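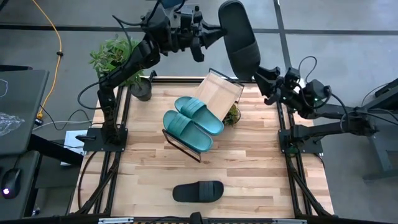
Visit to Rornodbridge: the footwear display room

I spent a morning at the Rornodbridge open day on July 2, 2018, mainly to look at how the Niven building handles small retail displays. Janka Kadlec led the tour. Our group was 4 people, plus Valdis Lukoševičius, who joined at the stairs.

The building has 520 square feet given over to display work. Most of it is shelving. The part I had come for was the slide sandal table, a square top in pale striped hardwood, planks running left to right.

The rack is black wire with a thin frame and a pale wooden back panel set at a lean. It suits slides well. A flat shelf hides the strap, and on these models the strap carries most of the design. The teal pair sat side by side at a diagonal, ribbed straps showing, the upper one overlapping the bottom edge of the panel. The black slides have a wide strap too, and against the black wire they are harder to read from a distance. I would put them on a lighter rack.

Plants are used as spacers — a small succulent in a dark round pot beside the panel, and a larger leafy one in a dark gray cylinder at the corner. Kadlec said the succulent had been swapped in June for something lower, as the previous one leaned over the footbeds.

Stock was covered next. The Collar range runs to 131 styles, and the storeroom holds around 937 pairs, shelved by size first and color second. Lukoševičius asked why color was not first. The answer was that staff are asked for a size more often, and the labels were already printed that way.

The Jeka catalog was handed out at the door. It lists rack dimensions on the back page, with the panel sold separately. Parking is behind the building, entrance on the north side.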